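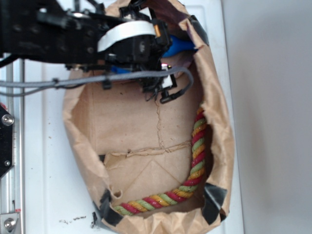 4 Setting up the bench scale

4.1 Choosing a location

The Tratarar bench scale must stand on a firm, level surface. Do not place it near an open door, a heating vent or a fan, as moving air will affect readings in the lower range. Leave at least 150 mm of clearance behind the housing for the power lead.

4.2 Levelling

1. Remove the transit screw from the underside of the base. It has a red head. Keep it for future transport.
2. Place the scale in its working position and fit the weighing pan.
3. Turn the four adjustable feet until the bubble sits inside the ring on the level indicator.
4. Press lightly on each corner of the pan. If the housing rocks, lower the foot at that corner by a quarter turn and check the bubble again.

CAUTION: Never lift the scale by the pan. The load cell can be permanently damaged and the warranty does not cover this.

4.3 First power-up

1. Connect the supplied adapter to the socket marked DC IN, then to the wall outlet.
2. Hold the power key until all segments of the display light up.
3. Wait for the display to settle at zero. Warm-up takes about 5 minutes. Readings taken during this period may drift.
4. Press UNIT to change between grams and kilograms. The last setting is stored when the scale is switched off.

Note — The Sundum adapter sold with earlier models has the same plug but a different voltage. It must not be used with this scale.

4.4 Weighing into bags and other containers

1. Place the empty container on the pan. Paper bags should be opened fully and stood upright so that no part of the bag touches the display housing.
2. Press TARE. The display returns to zero and the NET symbol appears.
3. Add the goods. Wait for the stability mark before recording the weight.
4. Remove the container. The display now shows the container weight as a negative value. Press TARE again to clear it.

The maximum container weight that can be tared is 300 g. Heavier containers produce the message "t-Hi" and must be weighed separately.

CAUTION: The weight of the container counts toward the total capacity of the scale. If the display shows dashes, remove the load immediately.

4.5 Calibration check

Check calibration after the scale has been moved, and whenever the room temperature has changed noticeably. The scale is not rated for use above 35 °C.

1. Clear the pan and press ZERO.
2. Place the check weight in the centre of the pan.
3. Compare the reading with the value stamped on the weight. If the difference is greater than the tolerance given in Section 9, recalibrate as described in Section 6.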